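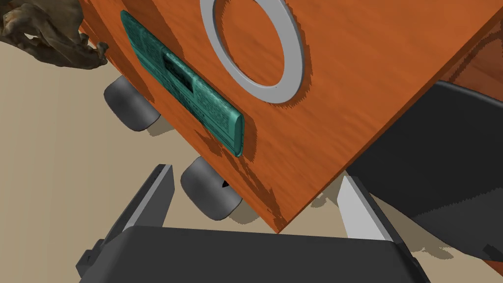 One buyer wrote to say that she had expected a museum stand to cost less than the thing standing on it, and that in the case of her small bronze deer it very nearly didn't. We have some sympathy. She did add that the deer no longer falls over when a lorry goes past, and she has since ordered a second stand for a jade toad.

Numwood Display Mount, Model 924
For bronzes, jades and small carvings

The 924 is our mount for antiquities that were never meant to stand on a bookcase. Most ancient vessels have three feet, of which two agree with each other. The mount holds the piece from underneath with padded brass arms, bent cold by hand to suit the object, and leaves no mark on the patina that wasn't there in the Bronze Age.

Each one comes with a weighted base in blackened steel and 2 spare sets of pads. The pads are inert and acid-free – they will not react with bronze, gilding or old lacquer. Please don't replace them with felt from the hardware shop. We have seen what felt does to a gilt lion.

Base: 40 cm wide as standard
Longest delivery: 40 working days from receipt of your measurements
Finishes: Indo (matt black), Pakow (dull brown), Fleury (a grey that dealers like and customers ask us to change)

Measuring your piece
Send us the height, the width at the widest point and the weight, along with a tracing of the feet on plain paper. Kitchen scales are fine. Bathroom scales are not, unless you own a very large horse. If the lid is loose, tell us, and weigh it separately.

What the mount won't do
It is not an earthquake mount, and it is not cat-proof. It won't correct a lean that the maker put there on purpose, though we are asked to try every November, when people begin tidying for visitors.

Repairs and returns
Mounts are made to order, so we can't take one back if you sell the object. We will re-bend the arms once to fit another piece of similar size, and you pay the postage. Dealers with several pieces to mount should ask for the trade list.

Page last revised 2019-06-05. Prices on request, as is usual in this trade.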